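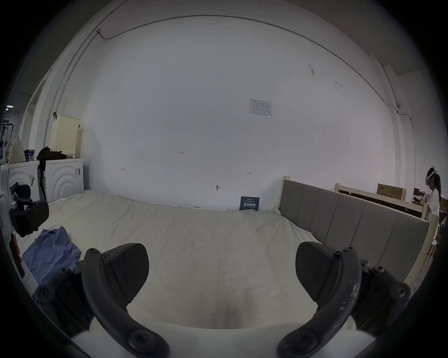

1. What the project was about

My project looked at how small folk and indie acts get their first paying audience. I followed one duo, Tetaritz, from the release of their second record in October to the end of their short tour. They write in the same style as many acoustic acts before them, with two voices and one guitar, and they have no label.

I picked them because their singer, Rahel Ruchti, agreed to share the sales figures and let me sit in on rehearsals.

2. How I did it

I went to 2 of the concerts and spoke to people at the merchandise table afterwards. I also read every review I could find and kept a listening diary for the record, Clerex. My questions were short - how did you hear of them, have you bought anything, would you come again.

3. The record

Clerex has a slow first half. The opening song, Berhe, is mostly humming over a low guitar part, and most reviewers spent a full paragraph on it. The later songs are louder and closer to what the duo play on stage. I preferred the second half. One reviewer called it rushed, and I can see why, as two of the songs end very suddenly.

4. What I found

The duo pressed 800 copies. They sold 100 at the release concert in the Jetley, a former cinema, and the rest went more slowly. People at the table had mostly come through friends. Very few had read a review, which surprised me after the time I had spent collecting them.

Several older listeners compared the duo to singers they had liked as students. The younger ones did not make comparisons and talked about the words. Ruchti told me she writes the words last and changes them up to the day of recording.

5. Problems

My questions were too general. "Have you bought anything" did not separate records from shirts, so I could not use those answers. I also missed the last concert through illness and had to rely on the set list.

6. Further work

I would like to repeat the interviews with a band that has a label and compare the two. The listening diary is in the appendix.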